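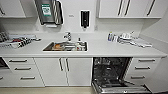 Why does one household pay more for water than the one next door? In most streets it comes down to how the supply is charged: a home with a meter pays for what it uses, and a home without one pays a fixed sum set years ago.

Trirnurness has both sorts. The older terraces above the harbour were never metered, while everything built on the Montoya side of the river was. Rosaura Villanueva moved from one to the other in January, a distance of 18 doors, and her first bill made her ring the supplier.

"I thought they had read the wrong house," she says. The reading was right. The previous tenants had left a slow leak in the pipe under the front path, and the meter had gone on turning.

Leaks of that kind are hard to spot. The simplest test is to turn off every tap and machine in the house last thing at night, write down the figures on the meter, and look again at seven in the morning. Villanueva's read 1,365 at bedtime and had moved on by breakfast. The pipe was mended within the month and the supplier took the lost water off her account.

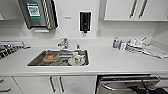

Cups and a food container in a kitchen sink.

Saodah Gunawan has spent 3 years advising tenants in Cukberg on their household bills. Most of the people who come to her have never seen their meter. Some are under a cover in the pavement, some are behind a panel in the hall, and in the flats on Andadel Road they are all in a locked cupboard on the ground floor.

She asks people to bring two bills from the same season. A summer bill set against a winter one says little if there is a garden. She also checks whether the reading was taken or estimated, a detail usually printed in small type beside the figure. One couple had been charged on estimates since they moved in, and were owed money.

Anyone thinking of asking for a meter should find out first whether they can change back. The rules differ between suppliers, and the time allowed can be short. Gunawan advises getting the answer in writing and keeping it with the tenancy papers.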